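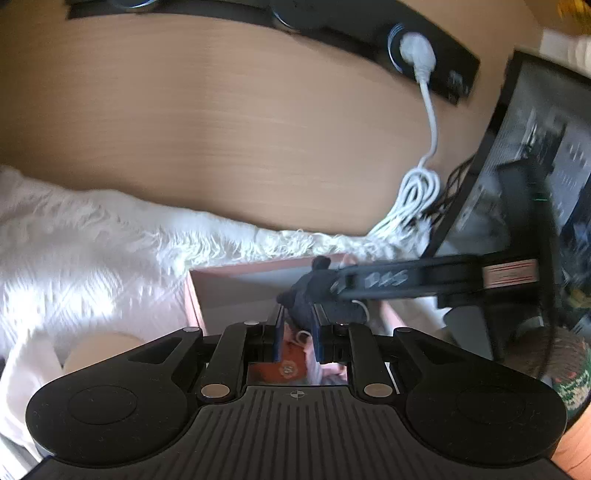

A navy plush held just above the pink box, with the rug for a workbench.

The Plush Shelf Gets Packed

October was packing month at our place! The plush shelf in the back room had filled up over the years, and with new paint going on the walls, everything soft had to come down and go into boxes. I expected a quick evening. It took most of a week, mainly because every time I picked something up I ended up remembering where it came from (and then telling whoever was in the room about it).

I love looking at how other people store their collections, so I've written up how mine went into boxes, with a line or two for each group. If you keep plush yourself, I hope you find something useful in it.

The pink box
Open top, pale inside, and just the right depth for the small ones. The navy plush has a thin white loop on it, and I like to lay loops flat against the body so they don't snag on a neighbor. There's an orange tag with a white emblem at this box too – such a cheerful color next to the pink!

The Jonano bears
Nine of them, all from the same shop over several summers. They went into a shallow carton side by side, heads at alternating ends, and they fit as if the carton had been made for them. The smallest one has been restitched at the ear twice and is still my favorite.

The Ollholm rabbit
Torben Hollmann gave me this one, and it is the oldest thing on the shelf. His family has always said 1952, and the straw filling would fit with that. It got its own box, a cotton pillowcase around it, and nothing at all on top. Please don't use plastic bags for straw-filled toys – mine spent one winter in one and smelled musty until spring.

The Thepsuriya elephants
Gorgeous fabric, every one a different print. I rolled each in plain white tissue so the dyes can't rub off on each other. A pack of 100 sheets was plenty, and I had enough left over for the doll clothes.

The odds and ends
Keychain animals, a felt whale, two finger puppets and a frog with no known origin. Ott Hunt calls this the Omen box, after the stuffed crow that lives in it, and the name is now written on the lid in marker.

Next up is choosing the paint. I'm leaning toward a soft green, and I'd like a deeper shelf this time so the bears can sit in two rows. More pictures when they're all back up there!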